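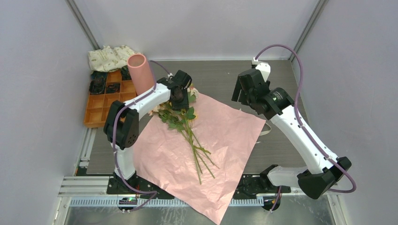
Didholm Cut Flower Records

README, version 2

What this is

A table of flower sales and stem quality notes from the wholesale hall at Didholm, kept by the stallholders and typed up afterwards. It has 3,592 rows. Each row is one lot of one kind of stem, sold by one stall on one morning.

The paper originals were kept by Adwoa Amoah, who ran the grading bench. Lionel Dunmore did the typing and the checking, and wrote this file. Questions about grades are best sent to Adwoa, and questions about the files to Lionel.

Files

lots.csv – the main table
stalls.csv – one row per stall, with the stall code and the main type of stock
names.csv – the spelling used for each flower, with the other spellings found in the books
changes.txt – corrections made after version 1

All files are plain text in UTF-8, with commas between fields and a header row. Fields that contain a comma are in double quotes. Empty means not recorded. A zero is a real zero.

Columns in lots.csv

lot_id – a running number, never reused. Gaps are lots that were struck out in the book.
month – the month only. The day was written down for some stalls and left out by others, so it was dropped.
stall – code that matches stalls.csv
flower – common name, as in names.csv
colour – the seller's word for it. "Blush", "shell" and "light pink" have been left as they are.
stems – number of stems in the lot
length_cm – stem length from cut end to the base of the bloom, to the nearest 5 cm
grade – 1, 2 or 3, explained below
price – price for the whole lot, in pence
unsold – stems left at closing
note – anything else written in the margin

Grades

Grade 1 is a straight stem, clean leaves and a bloom at the right stage for the kind. For roses that means the outer petals just starting to loosen. For tulips it means closed but fully coloured. Grade 2 allows a slight bend or some leaf marking. Grade 3 is anything else that was still fit to sell.

The length rule changed in November. Before then a rose had to reach 60 cm to be given grade 1. After that, length was recorded but had no bearing on the grade. Anyone comparing roses across the whole table should filter on length_cm first, or the later months will look better than they were.

Bunch sizes

The stems column always counts single stems, whatever the seller wrote. Where the book gave bunches, they were converted using the size listed for that stall in stalls.csv. Two stalls, Stubbs and Gamora, changed their bunch size for carnations partway through. The note column says "old bunch" or "new bunch" on those rows. If it says neither, the new size was used, and a few of these may be wrong.

Foliage sold by weight is not included. Eucalyptus and fern sold by the bunch are.

Names

Sellers wrote the names they used every day, so "stocks" and "gillies" both turn up, and "daisy" could mean several things. The first two have been merged. Plain "daisy" has been left alone unless the stall sold only one sort. Spray roses and standard roses are separate entries. Lisianthus had more spellings than any other flower, and they are all in names.csv.

Known problems

Water damage to one book made 120 rows hard to read. They are kept, with "faint" in the note column, and prices on those rows should be treated as a best reading.

Unsold counts were filled in at closing by whoever was packing up. Some stalls wrote a round number every time. The Ornano stall stopped filling in the column altogether, so its blanks do not mean that everything sold.

Prices include wrapping where the buyer asked for it. Paper and ribbon were not written down as separate items, so there is no way to take them out. This mostly affects small lots before Mother's Day.

One lot of gypsophila is entered with 2,000 stems. It was checked against the book and that is what the book says.

Changes since version 1

Colour words put back to the seller's own wording. Version 1 had grouped them into eight colours, and the grouping lost too much.
Duplicate lots from the second chrysanthemum page removed.
Header "len" renamed to length_cm.
Stall codes now all upper case.

Use

Free to use and share, for study or for trade, as long as the source is given as "Didholm Cut Flower Records, version 2". Sellers' personal names have been taken out of the notes. Stall names are used with the stallholders' agreement – please leave them as they are.

Corrections are welcome. Send the lot_id, the column and what you think it should say, and Lionel will look it up in the books.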